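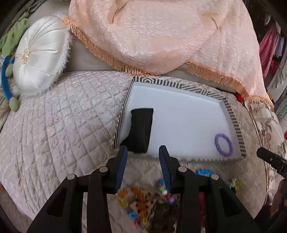 Chapter 4
Small Things, Shared Homes: Sorting Accessories

Open the top drawer in almost any family home and you will find a tangle. Hair ties have wound themselves around bracelets, a bow has lost its shape under a brush, and one bead from something long since broken rolls about at the back. It is a wonderful place to start learning about household organization! Small items show every decision you make, and you can see the results in a single lesson.

In Chapter 3 we worked with clothing, where the fold does most of the work. Accessories don't fold. They roll, stretch, snag and hide inside one another, so they need a boundary – a tray, a lid or a shallow box – and a person who is willing to look at each piece.

By the end of this chapter you should be able to:
choose a container to suit a mixed collection
group items by material and by how often they are worn
handle strung beads without straining the cord
write a simple care plan for a collection of up to 70 pieces

4.1 Laying out

Begin on a soft, pale surface. A made bed is ideal, and a quilted cover is better still, as the stitching slows down anything that wants to roll. Spread the pieces out in one layer and leave the container close by. Lift strung beads from the middle with one hand under the lower end, and let them hang for a moment so the colours settle in order.
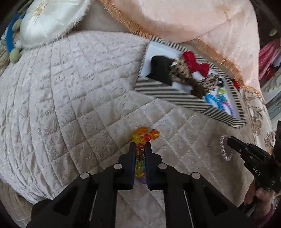 Figure 4.1 Strung beads on a quilted bedspread.

4.2 First groups

Try sorting by feel before you sort by colour. Fabric goes with fabric: scrunchies, bows, soft ties. Hard pieces such as beads and clips go together. This is my favourite part of the whole unit, and students are often surprised by how quickly a heap turns into a collection they can read at a glance. 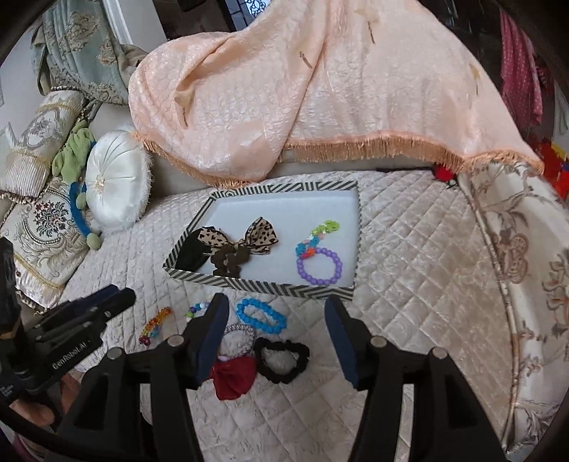 Should bracelets and hair ties share a container?
They can, as long as the container is shallow and the pieces lie in one layer. In a deep box, elastic loops catch on beads and the tangle soon returns.

4.3 Filling the box

Put the largest soft pieces in first, toward the corners, and keep beaded bracelets flat in the space that remains. Leave a little bare floor showing. Full boxes are hard to keep tidy, and a gap makes room for the piece that turns up tomorrow in a coat pocket.

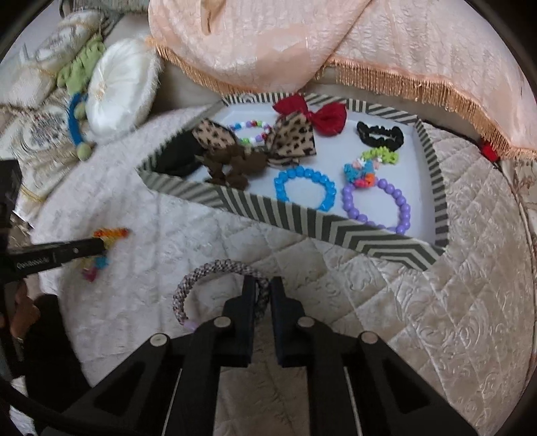

Figure 4.2 Bows, a ruffled scrunchie and beaded bracelets in an open box.

Activity 4A
Gather 16 small accessories from home, with permission from whoever wears them. Sort them twice, by material and then by use, and sketch both layouts in your workbook. Which one would a younger child find easier to follow?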